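Mar 30, 2021

Day off, spent at the Dindo Maritime Museum. I had been putting this visit off since January, when the lower hall was still closed for rewiring. Timed entry is now in force. My slot was the second of the morning, and the door staff scanned the ticket, read out the one-way route and let me through in under a minute.

Transport notes first. The tram stops 7 minutes on foot from the main gate. The signposts send you around by the harbor road, which is longer and has no sidewalk on the water side. Coming back I cut through the parking lot and saved most of that distance.

Ground floor: hulls and rigging. The centerpiece is the Pranusham, a coastal freighter cut lengthwise and mounted on steel cradles so that the frames, the hold and the shaft tunnel are all open to view. Labels are set at knee height, in gray type on a lighter gray, and hard to read in the shade of the hull. The spacing of the frames tightens toward the bow, as expected for a ship that worked in ice part of the year. The text panel does not mention this. It gives the cargo capacity and the owners and stops there.

Engine room, level two. A triple-expansion engine by Cao, restored, turned over by an electric motor every half hour. I stayed for two runs. On the first I watched the valve gear and on the second the crossheads. The low-pressure cylinder has a visible repair to its cladding, neatly done. The attendant said the bearings are oiled by hand before opening and that the drive motor was replaced last winter. Sound level is moderate and conversation is possible beside the rail.

Navigation gallery. Nearly 3000 objects according to the leaflet, most of them in drawers that visitors may pull out. The drawers are on soft-close runners and about half of the ones I tried stuck. Sextants are grouped by maker, which makes it difficult to follow changes over time — a date order would serve better. The chronometer case was dark, with a card saying the lamps are on order.

Lunch in the Fevus café on the upper deck. Soup, bread, coffee. Five tables in use, the others taped off. The soup was thin. The view over the dry dock is good and the window glass had been cleaned recently.

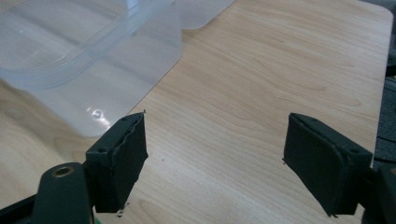
Evening

Home before dark. Entered the tram times and the ticket price in the notebook and filed the leaflet with the others. The museum shop sells a drawing set of the Cao engine at a scale large enough to be useful, but the tube would not have fit in my bag, so I left it.

For the next visit: take the earliest slot, begin on level two while it is quiet, bring a small flashlight for the labels under the Pranusham. The dry dock itself opens to the public later in the spring, on a separate ticket. Shoes with a proper tread are required on the dock steps. Mine need new soles before then.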